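Income tax exemption – activity outside stated purposes, does the whole exemption go?

Posted by Omolara Ibrahim, Sun 15 July
Filed under: Nonprofits and tax, Appeals

I keep the books for a small family foundation called Plitalgate. Most of its grants have gone to one training workshop run by Daly, the company whose founders set the foundation up.
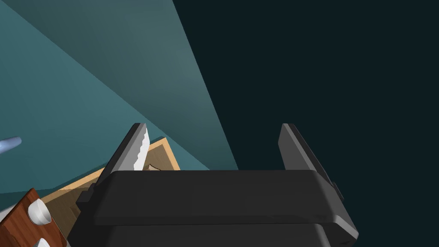
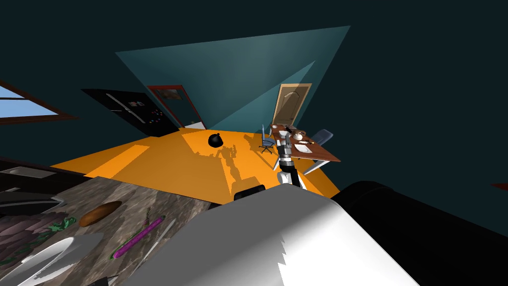
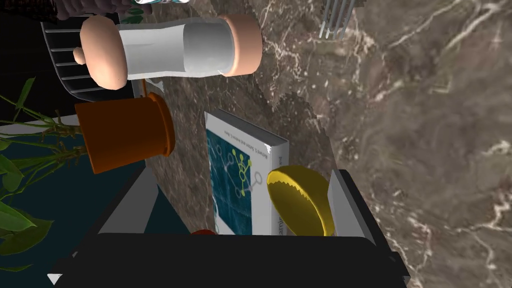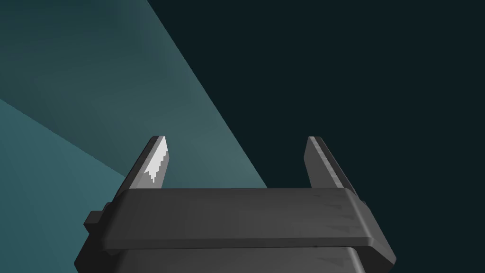

Reading time: 3 minutes

The tax office has sent a notice proposing to withdraw our exempt status starting with the year under review. It gives two grounds. First, the grants benefit a connected company. Second, the foundation charged the workshop rent on a storage unit, and the notice treats that as a business.

Our governing document permits "education and the relief of hardship" and does not mention rent. The rent came to 1,444 for the year and was spent on grants. The workshop is open to the public, but of the 345 people who attended, most were Daly employees. We have minutes for every grant except one, made in March.

Can the whole exemption be withdrawn on these facts, or only the part of the income that is in dispute? And does the missing minute matter if the bank record is complete?

Wim Vermeulen
Treat the two grounds separately, because they are usually decided under different tests.

Rent. Passive rent from property the foundation owns is often not a business at all. Check whether you supplied services with the unit (staff, equipment, handling). If you did, the usual result is tax on that income – loss of status is normally argued only where the activity is substantial compared with the whole.

Connected benefit. This is the serious one. In many systems a benefit to insiders can cost you the entire exemption, and the amount need not be large. The office will look at who could attend, how places were advertised, and whether Daly would otherwise have paid to train its own staff. An open door on paper will not carry much weight if the attendance list is mostly employees. Pull the list and separate it by employer before you reply. If places were refused to outsiders, disclose that yourself.

The missing minute is an evidence problem. A bank record proves payment and says nothing on purpose. Get signed statements from those who approved the grant, dated when they sign. Do not write up a minute now and give it the old date.

Read the notice for the reply deadline and ask for an extension in writing if you need one. A ground left unanswered at this stage can be hard to raise on appeal. You have not said which state or country you are in, and the tests vary.

Raymonde Boychuk
We had something like this and they dropped it after we changed the bylaws. I would just change the bylaws.

Darcy MacPherson
Amending the bylaws generally works going forward only. It does not fix the year under review, and an amendment made after the notice may be quoted back at you. Wim's point on separating the attendance list is where I would start. Also check whether any director of Daly voted on the grants. If one did, find the conflict of interest policy and see whether it was followed.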